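Hokach to close padlock line and move key cutting to Putetti site

Hokach will stop making its brass padlocks in October and shift its key cutting work to the former Putetti building, the company told dealers in a letter this month.

The padlock line has run in the same shop for 40 years. Hokach said orders for the smaller sizes had fallen below what it costs to keep the presses going, and that it would put the money into door hardware instead. Mortice locks, deadbolts and window catches are not affected.

Two people will lose their jobs and the rest of the padlock staff have been offered work at the new site. Iolanda Sales, the general manager, said the offers were on the same pay and hours. 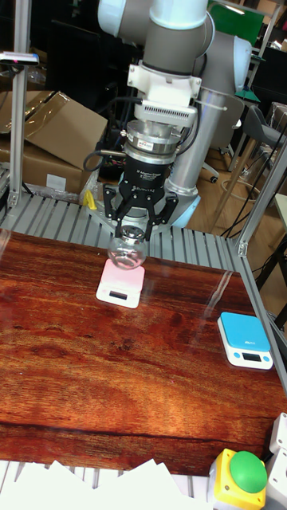

A glass flask held over a pink and white kitchen scale.

Dealers can place final orders for padlocks until the end of September. After that, spare keys will still be cut from the code stamped on the body, and Hokach said it would honour that service for as long as it holds the records. The 803 series, which is used on a lot of farm gates and boat sheds, will be sold until stock runs out.

Keyed-alike sets are a separate matter. Customers who have several padlocks on one key and want to add to the set should order early, as the pins for the older codes will not be made again. Michailidis, which distributes the range in the north, has asked its shops to send in their lists by noon on the last working day of the month.
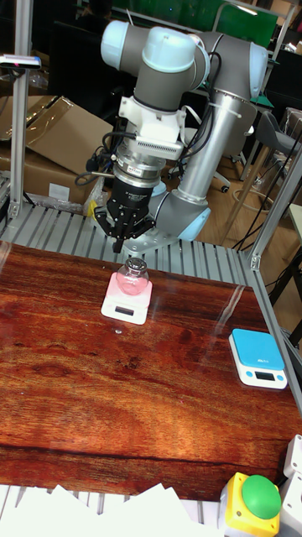
Mebrat Teshome said the notice was too short for shops with school and council contracts, where changing one padlock can mean changing the lot, and asked that the older codes be kept going until winter.

Sales said she had heard the same from other dealers and that a short extra run of pins was being looked at - no decision has been made.

The Putetti building has been empty since the firm moved its hinge business out. Hokach has taken a lease on the ground floor and will fit it out with new code machines, a key store and a trade counter. The counter will open at 7 am, an hour earlier than the present one.

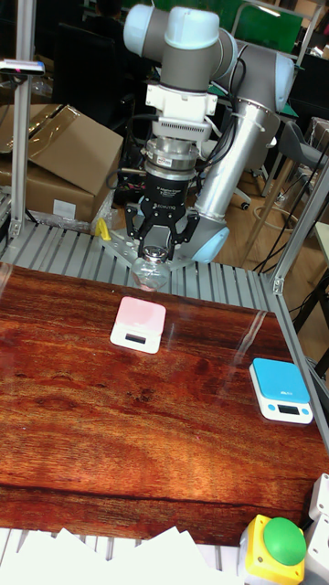
Parking at the rear will be shared with the neighbouring tile warehouse, and trade customers are asked to use the side entrance for deliveries. Phone numbers and account details stay the same.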